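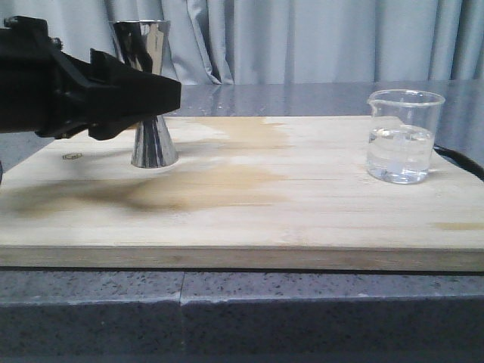
Mollalden outdoor stage – pre-show inspection, Monday
Sheet 4, small concerts

23 shares | 6 comments

1. Stage deck
Panels level, locking pins in. Pass.
Comment: Panel 6, downstage left, rocks slightly under load. Packed with a shim. Recheck after the soundcheck.

2. Roof and uprights
Pass. Guy lines tensioned, ballast labels facing outwards. Wind meter reads correctly against the handheld unit.
Comment: Stop limit for the Umali roof is written on the stage manager's copy only. Add to this sheet.

3. Electrical supply
Main board RCDs tripped and reset, all circuits. Pass.
Comment: Extension reel 514 has a damaged outer sheath near the plug. Removed from use and tagged. Do not tape.

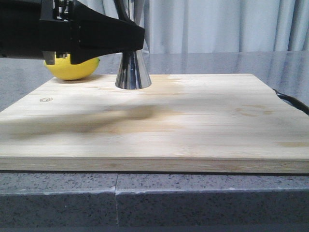 Backline sockets were tested separately, with the amplifiers disconnected. Polarity correct throughout. The keyboard position is fed from the lighting side – move it to the audio supply before Flenemska load in, or expect hum.

4. Loudspeakers
Stacks strapped, safety bonds fitted. Pass.
Comment: Left stack stands 30 cm too close to the barrier. Moved back and remeasured.

5. Sound levels
Meter calibrated before use. Limit agreed with Timside for the audience area. Reading at the mixing desk is not a substitute for the reading at the boundary.
Comment: Boundary position not marked on the ground. Marked with a peg.

6. Cable runs
Fail at first check. Ramp missing across the path to the accessible viewing area. Ramp fitted, then pass.

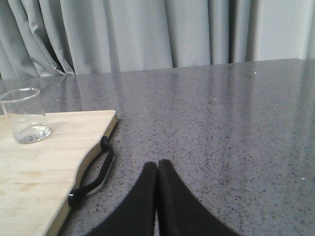
Remaining runs are flown or buried under matting. Matting edges to be walked again once the gates open, as the grass is soft on the north side.

7. Exits and barriers
Exits clear, signs readable from the mixing desk. Pass.
Comment: Gate 4 latch stiff. Opens with one hand, but only just. Grease.

8. Fire points
Extinguishers in date, pins sealed. CO2 unit at the desk, water at the barrier. Pass.

Open items: 1, 2, 3 (keyboard feed), 7.

Like 14 | Share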